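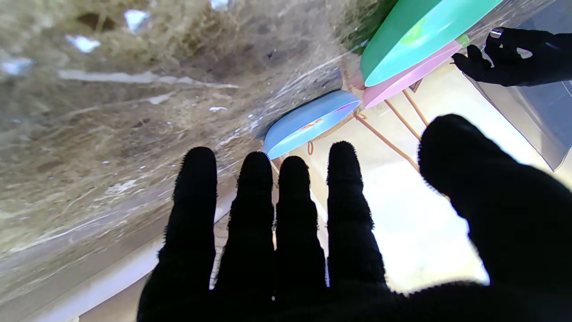 Black fuzzy fabric, four fingers and a thumb.

Eating Out: Dranitz on the Square

Dranitz has been open since March in the corner unit that used to be the tile showroom, and readers have been asking whether it is worth the trip. We have now been three times, twice for lunch and once for dinner, and the short version is that lunch is the better meal.

The owners ran a smaller place in Toledo before this one, and part of the menu came with them. The potato pancakes are the thing to order. They come four to a plate with sour cream and a spoonful of stewed apple, and they are thin enough to stay crisp to the middle. On our first visit they were a little salty. On the second and third they were fine.

The soups change daily. We had a mushroom barley that was good and a cabbage soup that needed more time on the stove. A bowl comes with two slices of rye bread, and the bread is baked in house. You can buy a whole loaf at the counter if you get there before noon -- after that they hold what is left for the dining room. 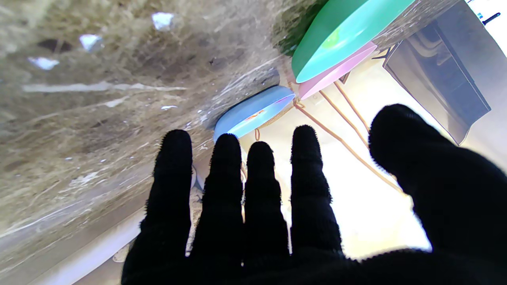

Fingers spread, with the thumb at the right.

Dinner runs longer and costs more. The pork cutlet was large and well fried, but the sides were an afterthought: plain boiled carrots and a scoop of mashed potatoes that had been sitting. The braised beef was better. It came in a dark gravy with prunes, and we would order it again. The one meatless main on the dinner menu is a plate of cheese dumplings. If you don't eat meat you will do better at lunch, when there are five or six choices.

Service was slow on the night we went. We waited 22 minutes for drinks and the same again for the first course, on a Tuesday with half the tables open. At lunch we were in and out in under an hour both times. Our server at dinner did apologize and took the coffees off the bill.

The room seats 33, plus a short counter along the window. It has hard floors and a high ceiling, and it gets loud when it fills up. Ask for one of the tables along the back wall if you want to talk. The restroom is up two steps, and there is no ramp to it at present. The front entrance is level with the sidewalk.

Parking is the same as for the rest of the square. The lot behind the hardware store is free after 5 p.m., and the meters in front are not.

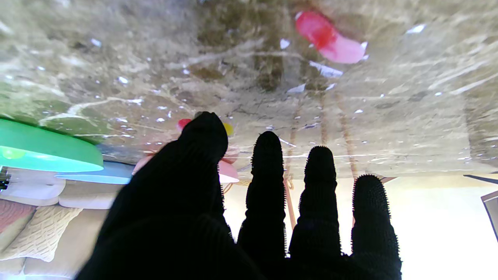
Other food news

Harnidau, the bakery on the north side, has dropped its Sunday hours. It is open the other six days from 7 a.m., and the sandwich case is now filled at 10 instead of 11. The poppy seed roll is back and is sold by the half as well as whole.

The Jalham Grill has finished work on its kitchen and is serving the full menu again. The new hood and fryers went in over four weeks, and for most of that time they were selling only sandwiches and salads. The fish fry is back on Fridays. Prices went up a dollar on most plates, and the senior portion is still offered, though you have to ask for it -- it is no longer printed on the menu.

The soup supper at the Jalham fire hall raised $3,660 toward the new walk-in cooler.
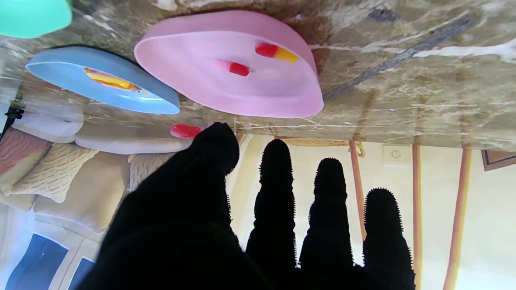
The next supper will be chili, in the same hall, with doors at 4:30 p.m. and carryout from the side entrance. Anyone bringing a pot should have it there by 3:30 so it can be plugged in and labeled. Please write down whether it contains meat, beans or nuts, and tape the card to the lid. Cornbread is covered. Desserts are still needed, cut into pieces ahead of time if possible.

If you have eaten somewhere new and want it written up in a coming issue, leave a note in the box at the library desk with the name of the place and what you ordered.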